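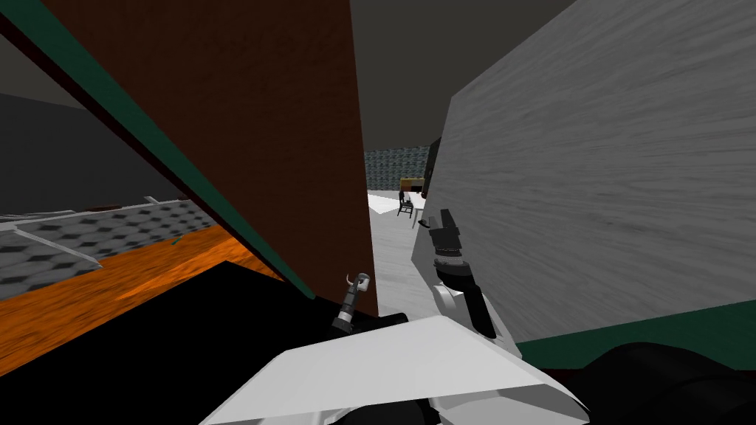

Rendering: Normand Cloutier

Clekura Wall Cabinet Review: One Winter With the Two-Door Unit

I bought the Clekura two-door wall cabinet in February to replace a pair of open shelves over my workbench. The shelves had been fine for paint cans and terrible for anything small. I wanted doors, I wanted it on the wall and off the floor, and I didn't want to build it myself.

The cabinet comes flat in one box. Mine was ordered through Patico, which had it a little cheaper than the other shop I checked, and it arrived with one crushed corner on the carton and no damage inside. The manual lists 13 steps. Steps four and five are printed in the wrong order, so read both before you pick up a screwdriver. If you attach the back panel first, you can't get at the rear cam locks and you will have to take it off again, as I did.

Assembly took me most of an evening working alone. The pre-drilled holes lined up except for one on the left side, which I had to open up slightly with a hand drill. The hardware bag had two spare shelf pins and was short one screw. I had a matching screw in a jar.

Hanging it is a different job, and you need a second person. The cabinet hangs on a steel rail that goes into the studs. The rail is good. It has slots every few inches, so you have some choice about where the lag screws go, and once it was level the box dropped onto it without a fight. My neighbor Abundio Esquivel held the other end. He has put up kitchen cabinets for a living and thought the rail was better than what he usually sees at this price. He was less happy with the hinges.

He had a point. The hinges adjust in two directions, not three, so you can move a door up and down or side to side but you can't bring it in or out. My right door sits a hair forward of the left one. It doesn't bother me in a workshop. It would bother me in a kitchen.

The shelves are rated by the maker at 100 pounds each, evenly spread. I have not gone near that. One shelf holds boxed screws and a bench grinder, which is the heaviest thing I own that fits, and after almost 6 months it hasn't sagged enough to show against a straightedge.

The finish is where the money was saved. It wipes clean of dust and pencil, but wood glue left a dull spot that I haven't been able to remove. The door edges are already rubbed at the spot where I grab them, and I would fit pulls on day one. The doors come with none.

I also looked at the Zacharias cabinet, which has better hinges and soft-close doors. It costs nearly twice as much and hangs from two small brackets in the corners, and I trust those less than a rail.

For a garage, a workshop or a laundry room, I'd buy the Clekura again. For a kitchen, spend more. If you have a choice of depth, get the deeper one. I got the shallow one and my drill case sticks out too far for the door to close.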